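4.2 Collecting demonstrations in the simulated rooms

We were fortunate to have patient operators for this part of the work, and it seems only fair to say a little about how they spent their time. Each person wore a headset and a pair of tracked gloves, and Vikura, our control program, passed their hand motions on to the simulated robot. Every operator began with a free practice period in an empty room, and we let them stay there until they told us they felt at home. Some were ready very soon, while others came back after lunch for another try, and we were glad they did.

The rooms themselves came from the Sturkanine set, which gave us 11 floor layouts with furniture and household objects already in place. We gathered 500 demonstrations in April and kept both the clean ones and the clumsy ones. A fumbled grasp followed by a second attempt is a useful thing for a policy to see — our earlier work with Skoso left these out, and the robot it produced had little idea what to do once an object slipped.

Two-handed tasks asked the most of our operators. The head view shows a good deal of floor and only part of each arm, so a person has to learn where the wrists are by feel. Figure 11 gives the operator's view during one such task, with the left hand at a white bowl and the right hand over a large black object, a small yellow-green item between its fingers. Dark fingers against a dark surface were a common complaint, and several people asked us for a lighter hand model, which we plan to offer in the next release.
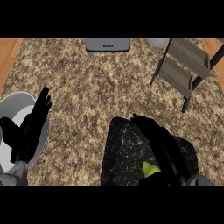

Pichon Workshop Papers, p. 19

Figure 11. Operator's view in a room with a shaggy rug and a step stool. The black bands at top and bottom belong to the saved view.

Once a demonstration ended, the operator could keep it, mark it as doubtful, or throw it away. Doubtful ones were played back to a second operator, who made the final choice without knowing who had recorded it.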